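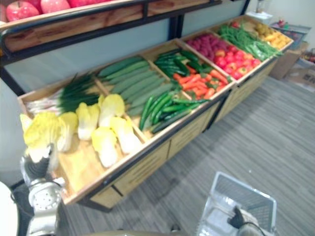 Two-handed picking is the part of our work that visitors to Pronduldale ask about most, and until this fall we did not have a good answer for them. The robot could pick up many single things from a produce stand, but it became much less reliable as soon as the second hand had a job of its own. With one hand keeping the rim of a wire basket and the other coming up to the napa cabbages, the policy has to decide two things at the same moment, and the two decisions are not of the same type. The hand at the cabbages must move. The hand at the basket must mostly stay quiet, but it must be ready to move when the basket has to come closer. In November we finished the first full test of a training method which treats these two jobs differently, and in this item I would like to tell the readers of the Munetti newsletter what we did and what we found.

The method is called Istix. It does not change the robot and it does not change the network very much. What it changes is the labels on the demonstrations. In our older method, Zoubi, which some of you will remember from the spring open day, every demonstration was one long recording, and both arms were given the same importance from the first second to the last. The network learned to copy everything. It learned to copy the reach and the grasp, which we wanted, and it learned also to copy the small shaking of the operator's resting hand, which we did not want. When the operator became tired, the resting hand sank a little, and the network considered this sinking as a part of the task. We have seen the robot lower its basket hand slowly, in a very calm way, until the basket touched the stand and turned over.

In Istix each demonstration is divided into stretches. In each stretch, one hand is called the acting hand and the other one is called the holding hand. The acting hand is trained as before, on the full motion. The holding hand is trained only on where it should be relative to the thing it holds, and on how much this place is allowed to change. So the network receives permission, if I may say it like this, to ignore the tremble. At the border between two stretches the roles can change, and this border is the difficult place. I will come back to it.

How the stretches were made

At first we made the borders by hand. Tracey Hollis, who leads the demonstration team, sat with the recordings and a foot pedal and pressed it each time she thought the roles were changing. After one Friday of this she told me that she agreed with herself in the morning and no longer agreed with herself after lunch. We compared her two passes over the same recordings and she was right. The borders for grasping were nearly identical, but the borders for bringing the object to the basket had moved a lot. Is the holding hand still holding when it starts to tilt the basket a little to receive a vegetable? In the morning Tracey said yes, and in the afternoon she said no.

We then wrote a simple rule. A hand is acting if the distance between its fingertips and their nearest object is changing faster than the distance between the palm and the thing already in that hand. If both hands are acting under this rule, then the hand with the empty fingers wins. The rule is not elegant, and our colleagues in the perception group have already told us so, but it gives the same answer in the morning and in the afternoon. Tracey checked the output, corrected the clearly wrong borders, and kept a notebook of the corrections. The notebook was more useful for us than the rule. Most of her corrections had to do with long things, such as the green beans and the green onions, where the nearest object to the fingers changes many times during one reach.

The training set for this test had 1,407 demonstrations. All of them were recorded at the produce stand, with the same artificial fruit and vegetables we have used for the other studies this year. Some readers wrote to ask why we do not use real produce. We would like to, and we will, but for comparing two methods we need the tomato of today to be the same tomato as last week. A real tomato does not agree to this.

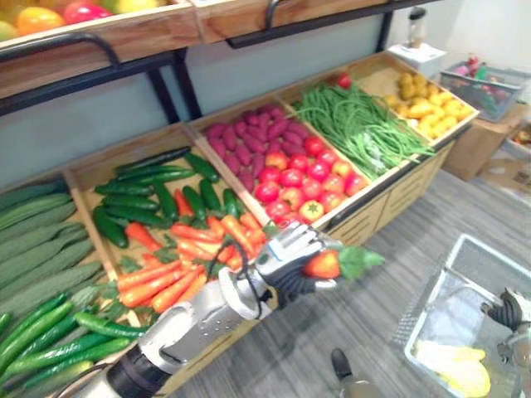 For the comparison we trained 2 policies on exactly the same recordings, one with the Zoubi labels and one with the Istix labels. Everything else was equal: the same network size, the same number of training steps, the same camera views. We then ran 303 trials, and for each trial the operator drew a card with the name of an item and a card with the position for the basket. The person who started the robot did not know which policy was loaded. This last point sounds like a formality, but in an earlier study we noticed that people put the items a little nicer for the policy they like.

What we found

For round items of middle size the difference between the two policies was small. Both of them can pick a tomato and bring it to the basket most of the time, and when they fail, they fail in the same way, with the fingers closing too early and pushing the item deeper into the pile. Istix does not help here, and we did not expect that it would. The holding hand is not the reason for this failure.

For large items the difference was clear. With the cabbages, the Zoubi policy lost or turned over the basket in many trials, usually at the moment when the acting hand passed near the body of the robot. The Istix policy kept the basket level in nearly all of them. We looked at the recordings slowly and the explanation seems to be simple. In the demonstrations, the human operators moved the shoulder a little to make room for a big item, and the basket hand followed this movement without any purpose. Zoubi had learned this following movement. Istix was told that only the place of the hand relative to the basket mattered, and it found its own way to make room.

Small and light items gave us the surprise of the test. The strawberries went better with Istix, although the holding hand has almost nothing to do when a strawberry is delivered. We discussed this for a long time. Our best idea at present is that the network has only a limited capacity, and when it does not need to spend this capacity on copying the resting hand, it has more left for the fingers. I want to be careful with this idea. We have one result which fits it and no test which was made to check it. A test of this kind is planned, where we will use a smaller network on purpose and look if the advantage grows.

The long items remained bad with both policies. A bundle or a tangle is hard to grasp in the first place, and when several beans come up together the policy does not know if it should continue or put them back. In some trials the Istix policy changed the roles of the hands again and again above the crate, so that the robot looked as if it could not make up its mind. This is the border problem which I mentioned before. At the border, the rule is the least certain, and the labels are noisy there, and a network which is trained on noisy borders will show noisy borders. Tracey's notebook had warned us of it.

What it costs

Several partners asked if the new labels make the preparation much longer. The automatic rule itself takes very little time on an ordinary office computer. Tracey's corrections took over 12 working hours for the complete set, and she believes that a second set would go faster, now that she knows where to look. The training time did not change in a way that we could measure. If you already have two-handed recordings made with our earlier tools, you can apply the rule to them without recording anything again. The finger sensors must be switched on in the recording, otherwise the rule cannot know what is in the hand. Recordings without them have to be labeled by pedal.

What comes next

We have two changes in preparation. The first one is a soft border. Instead of saying that the roles change at one exact moment, the labels will say that during a short time both hands are partly acting, and the network will not be punished strongly for either choice. Early runs in simulation look good for the beans, but simulated beans are very polite and I would not trust them yet. The second change concerns the basket. We want to repeat the trials with plastic baskets as well as wire ones. A stiff rim and a rim which bends under the fingers are different problems for a holding hand, and at the moment our results say something mainly about the stiff type.

The label files and Tracey's correction notes are available to all partner groups on request, in the same format as the Zoubi release. Please write to the demonstration team and not to me personally, as I will be traveling for a part of the winter. Groups who would like to try the rule on their own recordings can also send us a short sample first. We will run it and return the borders, together with a list of the places where we think that a human should have a look.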